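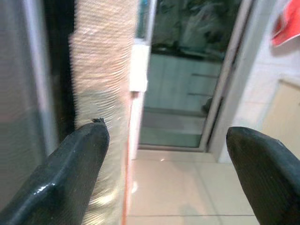

Plistgate Distillery releases its first 18-year-old brandy

Plistgate Distillery will release its first 18-year-old grape brandy in November. The spirit comes from 4 casks laid down in the distillery's second year of operation, and the whole release amounts to 771 bottles.

The brandy will be sold under the Ukby label, which Plistgate uses for its aged spirits. Until now the oldest bottling in the Ukby line has been the 12-year-old.

Master distiller Fraser Crichton selected the casks last winter after tasting through the oldest part of the warehouse. He had expected to blend them with younger stock.

"Two of them were heading to the 12 and I had the paperwork filled in," said Crichton. "Then Beathag and I tasted all four side by side over a couple of weeks and we kept coming back to the same notes. Dried apricot, a bit of walnut, some tobacco. We put a sample blend together and left it alone."

The wine for the brandy was made from Colombard and Ugni Blanc grapes grown at the Calimlim vineyard, which still supplies most of the distillery's fruit. It was distilled twice in the original copper pot still, a small unit that was replaced when production moved to the larger stillhouse. The spirit went into French oak, and was moved to older, more neutral casks after its third year so that the wood would not take over.

Nothing has been added for colour or sweetness. The brandy was brought down to bottling strength slowly over 14 months, with small additions of water and long rests in between, and was not chill-filtered. Drinkers may notice a slight haze if the bottle is kept somewhere cold. It does not affect the flavour.

Tasting notes

The following notes were prepared by blender Beathag Nisbet.

Colour: deep amber with a copper edge.

Nose: dried apricot and orange peel first, then beeswax, walnut and pipe tobacco. Cedar comes through after ten minutes in the glass.

Palate: full and fairly dry. Baked quince, toasted almond and dark honey, with clove and white pepper toward the back.

Finish: long, with cocoa, dried fig and a little salt.

Nisbet recommends a tulip glass and room temperature. "It opens up a lot if you give it a quarter of an hour," she said. "I would try it without water first. A few drops are fine, but more than that and you lose the quince."
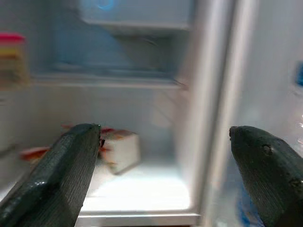
She said the finished blend is drier than the 12-year-old and will suit people who already drink older Armagnac or Cognac. Those who like the softer vanilla style of the younger Ukby bottlings may find it takes a glass or two to get used to.

Availability

The release will be split between the cellar door, restaurants and the trade. Plistgate has set aside 200 bottles for members of its mailing list, who will be able to order from 9 a.m. on the opening day of sales, with a limit of one bottle per household. Any bottles not taken up by members will go on sale at the cellar door the following week.

Trade allocation is being handled by Tistitz, which has distributed Plistgate spirits to bars and independent bottle shops for the past six years. Dayana Ospina, spirits portfolio manager at Tistitz, said most of the allocation will go to existing accounts.

"We had enquiries as soon as word got out about the casks," said Ospina. "There isn't enough to go everywhere, so we are keeping it to places that already pour the Ukby range and know how to talk about it. If an account wants a single bottle for the back bar, we will do our best."

Each bottle is numbered by hand and comes in a plain card carton. The label lists the cask numbers, the grape varieties and the year of distillation.

Cellar door tastings

Plistgate will pour the new brandy at seated tastings through the release month. Each session covers the 6-, 12- and 18-year-old bottlings, along with an unaged spirit straight from the still, and runs for an hour. Sessions are led by cellar door manager Skye Skinner and must be booked ahead. The tasting fee comes off the price of any bottle bought on the day.

Visitors must be of legal drinking age. Parking is behind the stillhouse, and the tasting room is accessible by ramp from the west side.

Future releases

General manager Alasdair Guthrie said there will not be an 18-year-old every year. The distillery filled very few casks in its early seasons — money was short and most of the spirit was sold young — and the next parcel of suitable age is smaller again.

"We would like to do another one, and we have a fair idea which casks it would come from," said Guthrie. "But Fraser and Beathag make that call. If it isn't ready, it goes back to sleep or it goes into the 12."

Trade orders: Dayana Ospina, Tistitz
Media samples and interviews: Alasdair Guthrie, Plistgate Distillery
Tasting bookings: Skye Skinner, cellar door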